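Cajas dentro de cajas: mis dudas sobre el orden en un dormitorio compartido

Llevo desde marzo leyendo consejos para ordenar cuartos pequeños y cada vez me creo menos. El último que cayó en mis manos fue el método Skasley, que promete dejar una residencia de estudiantes en condiciones en 115 minutos, con cronómetro y todo. La idea es que cada cosa tenga su recipiente y cada recipiente su sitio. Suena bien hasta que una se pregunta dónde van a parar los recipientes.

Porque en un dormitorio con literas el problema nunca ha sido la falta de cajas. Las cajas se reproducen solas. Viene una con el pedido de la farmacia, otra con la fruta, otra la deja quien se muda y «ya pasará a buscarla». Al final tienes una mesa llena de envases vacíos esperando a que alguien les encuentre un oficio, y mientras tanto el champú sigue en el suelo.

Yo empecé por la mesa, que es lo que recomiendan todos. Un mantelito de pata de gallo en blanco y negro, los botes a un lado, un recipiente blanco para lo pequeño. Y los pañuelos de papel, que son mi cruz. En la guía de Trerura dicen que el papel usado «se retira al final de la sesión», como si no apareciera uno nuevo cada vez que levantas algo.

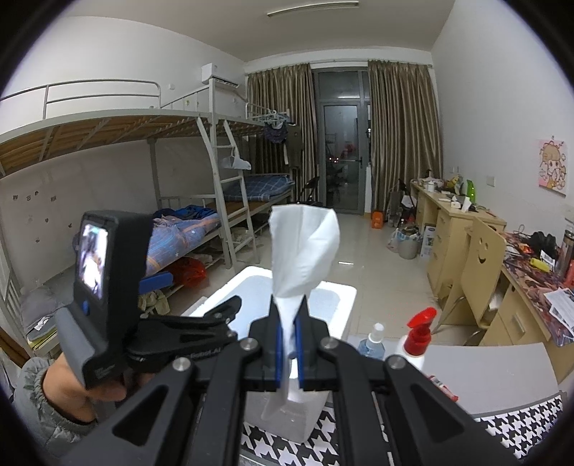

Lo de agrupar por uso me parece lo más sensato de todo el asunto, y aun así le pongo peros. El bote pulverizador, ¿va con la limpieza o con el aseo? Depende de lo que lleve dentro, y si no tiene etiqueta depende de la memoria de quien lo rellenó. Los de dosificador son otra historia: son altos, se vuelcan, y no hay cajón de escritorio en el que quepan de pie. Skasley propone tumbarlos. Me gustaría saber si lo han probado con un bote a medio gastar.

Tampoco entiendo la manía contra las camas como superficie de apoyo. Ya sé que la litera de abajo no es un armario. Pero cuando estás ordenando, la ropa tiene que esperar en algún lado, y prefiero un montón azul encima de la colcha antes que en el suelo, donde acabará debajo de una silla. En Gunitz, un blog que por lo demás me gusta, llaman a eso «desorden aplazado» y le dedican una entrada de 4 apartados. Yo lo llamo doblar la ropa después de cenar.

Hice la prueba de seguir las instrucciones tal como vienen. El primer paso es elegir una caja de tránsito, que tiene que ser ligera y sin tapa. Servía una de poliestireno blanco, de esas cúbicas con el borde un poco comido. En ella va todo lo que está en la mesa y no pertenece a la mesa. El segundo paso es recorrer el cuarto con la caja e ir devolviendo cada cosa a su lugar. El tercero, que la guía despacha en una línea, es vaciarla. Mi experiencia con las cajas de tránsito es que llegan llenas a junio. 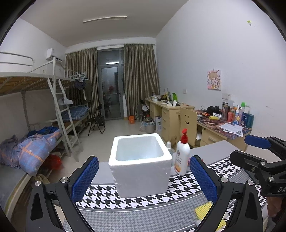 Otra cosa que me escama es que estos métodos suponen un cuarto de una sola persona. En uno compartido hay cosas que no son tuyas y que no puedes mover sin preguntar. El escritorio largo es el caso más claro: vasos, papeles, una botella que lleva ahí desde no se sabe cuándo. ¿De quién es? Si la tiras, era importante. Si la dejas, pasa a formar parte del mobiliario. Lo mismo con las bolsas que se amontonan cerca de la puerta del balcón, que en todos los dormitorios que he conocido son el depósito de lo que está «a punto de salir».

En Brophy venden un juego de organizadores apilables para esto, con separadores y pegatinas de colores, una por inquilino. No lo he comprado. Me parece mucho plástico para resolver algo que se arregla hablando un rato, y encima las pegatinas obligan a decidir de qué color es el papel higiénico.

¿Qué me quedo, entonces? Pues poca cosa. El mantel, que al menos marca hasta dónde llega la zona de los botes y se sacude en el balcón. La caja blanca, con la condición de vaciarla antes de acostarse, que cumplo unas noches sí y otras no. Y colgar la ropa en perchas de la barandilla de arriba, una solución que los expertos desaconsejan porque «recarga visualmente el espacio» y que a mí me libra de planchar.

El cronómetro lo apagué a mitad del escritorio. Si alguien ha terminado un cuarto de estos en los 115 minutos prometidos, que me lo cuente en los comentarios, y que diga también cuántas cosas acabaron debajo de la cama.

Contacto | Aviso legal | © Todos los derechos reservados | Volver arriba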